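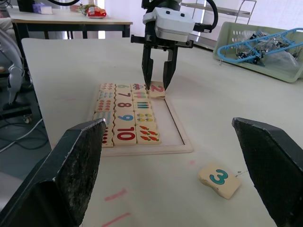 Irkside toy library puts number puzzles back on the shelf

HANOW, July 28, 2020 – Families in Hanow can borrow wooden puzzles again from the Irkside toy library, which is bringing its counting and matching sets back into circulation this week after a full check of the collection.

The library holds 86 wooden puzzles, most of them meant for children in preschool and kindergarten. Gianni Lombardi, who runs the lending desk, said 75 have been checked and are ready to go out. The others are missing at least one piece and will stay in the back room until the parts are found or replaced.

Among the sets borrowers ask for most is the number-matching board. A tile with a large numeral goes in the middle, and tiles with small pictures to count go on either side of it. The edges are wavy and lock together. Children who don't know their numerals yet can start with the pictures, such as the ice pops, the carrots or the bees, and work toward the number from there.

"The six to ten column usually gets done first at our table," Lombardi said. "I couldn't tell you why. My own daughter did it the same way."
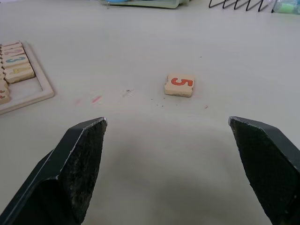

Missing pieces are the main reason a puzzle is taken off the shelf at Irkside. A single tile is small enough to slide under a couch or go into the wrong box, and the library has received sets with parts from two different puzzles mixed together. Number tiles are the harder loss. Without the red 5, for example, the picture tiles that belong with it have nothing to match, and the row can't be finished. Tiles also turn up sideways or upside down when a box is emptied, so staff lay them out on a white tabletop and turn them the right way around before counting. Pink and red smudges on the tabletop get wiped off at the end of the day.

Wear is treated differently. A chipped edge does not keep a puzzle out of circulation as long as the tile still fits and the wood is not splintering. Ottavio Morelli, who repairs wooden toys for the library at his workshop on Steltevau Street, said most chips need only light sanding.

"If the number is readable and the piece goes in, I leave it alone," Morelli said. "Too much sanding and it gets loose in the tray, and then you have a different problem."

He has made replacement tiles for a few older sets, cutting the outline from a matching piece and painting the numeral by hand. The colors are close but not exact. Parents have been told about this, he said, and so far one has asked for a different copy.

Borrowing works as it did before. A household may take two puzzles at a time and keep them for 20 days. There is no charge for the loan, but a $5 deposit is held for each wooden set and given back when all the pieces are returned.

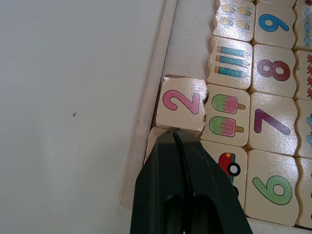
Check the tray before returning it

Borrowers are asked to fit every tile into its place before bringing a puzzle back. On the number-matching board, a tile left loose between the rim and the others – the 2 beside the ice pops, for instance – can fall out on the way, and a chipped one is easier to spot once it is in line with the rest. Chips should be mentioned at the desk. No money is kept back for them.

Stray tiles can be dropped off at any time in the box by the front door, including tiles from loans that ended long ago. The library is also looking for a second number-matching board, complete or not, and can pick it up from addresses in Hanow and Lapiņa.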